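Talk notes, packaging and shelf life session, 7 slides, keep it under half an hour

## Slide 1: Opening

- Say hello, say I run stock for Nadstead, a chain of guest apartments.
- We buy small toiletries in bulk and throw too many of them out.
- Last year we wrote off 651 items. Most were past date or had no date we could read.

## Slide 2: Where the code goes

- Bottles: base or shoulder. Boxes: end flap. Tubes: the crimped seal.
- Crimp codes are pressed in and often faint. Pause so people at the back can look.

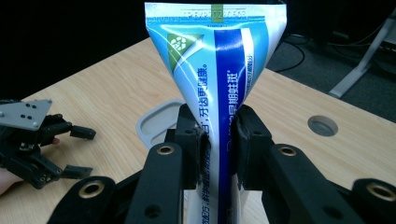 ## Slide 3: Batch code or expiry date

- Two different things. A batch code tells the maker which run it came from. It may tell you nothing about age.
- If there is no plain date, ask the supplier in writing. Pivard answered the same morning. Seixas took until November.
- The open-jar symbol counts months after opening. Ours says 36 on one balm. No use for sealed stock.

## Slide 4: What we changed

- Receiving date goes on the outer carton in marker, big numbers.
- Old cartons to the front. New ones never go on top.
- Order limit is now 400 per line. It used to be whatever got the discount.
- Itidel holds the spreadsheet template. Link is on the handout.

## Slide 5: In the apartments

- Sealed items only. Anything opened goes out with the trash at checkout.
- One caddy per apartment, out where cleaners can check it without opening a cupboard.
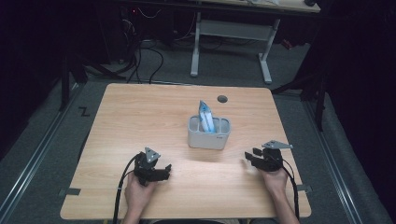 *Gray divided caddy on a table, one item in the left compartment*

## Slide 6: Still not solved

- Sachets. Print rubs off in the carton.
- Heat in the top-floor storeroom. No numbers yet, don't guess if asked.

## Slide 7: Questions

- Repeat each question into the mic.
- Handouts are by the door.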